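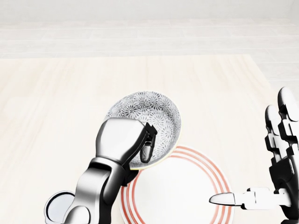 The dish-stacking setup in the simulator, with the patterned bowl in the left hand just above the red-ringed plate.

I promised in the May issue that I'd write up how we look after the two-handed cell at Cliltgate, and then I spent most of the summer looking after it instead of writing. So here goes!

Most of the upkeep happens in the simulator first. Every change to the grip gets tried on the rendered table before I let it near the real arms, which we call Higuchi (left) and Itton (right), after the benches they used to stand on. The names stuck. I've given up explaining them to visitors.

The job this fall was the thumb on Higuchi. When you pinch a bowl between the thumb and the body of the hand, the thumb tip ends up on the inside near the rim, and the whole grip depends on that one spot. Our thumb zero had drifted by 2 degrees, and I only caught it when Khải Mạch asked why the log showed the motor working so hard on such a light dish. Good question, Khải. I had been blaming the bowl.

Resetting it took me most of an afternoon. You put the arm in its rest pose, power down the hand, back the thumb off to its stop, fit the little alignment pin (it lives in the blue tin now, please put it back in the blue tin) and write the new zero to the controller. Then you do it all again, since the first reading after a power cycle is never quite the same as the second. After that I copied the value into the simulator's hand file, so the two agree again.

Next came the test run: 30 bowl-onto-plate placements in the simulator with the new zero, and 30 with the old one so I had something to compare. The new setting got through its whole set without a dropped bowl. The old one lost a couple, both at the moment of letting go. Nearly 92 minutes for the lot, with me eating crackers and watching shadows move across a wooden table. I've had worse afternoons.

Thịnh Mạc is working on Itton's side, where the trouble is all about where the fingers wait while the left hand does its thing. Too far out and it's slow to steady the plate – too close and the knuckles get in the way of the bowl coming down. He has a new waiting pose he likes and I have one I like, and we'll try both once the spare finger cable arrives from Dusen.

If you use the cell before then, please load the hand file dated 23 November 2025. The older ones are still in the folder and they still have the bad zero in them. I'll move them out as soon as I'm sure the weekend scripts don't point there.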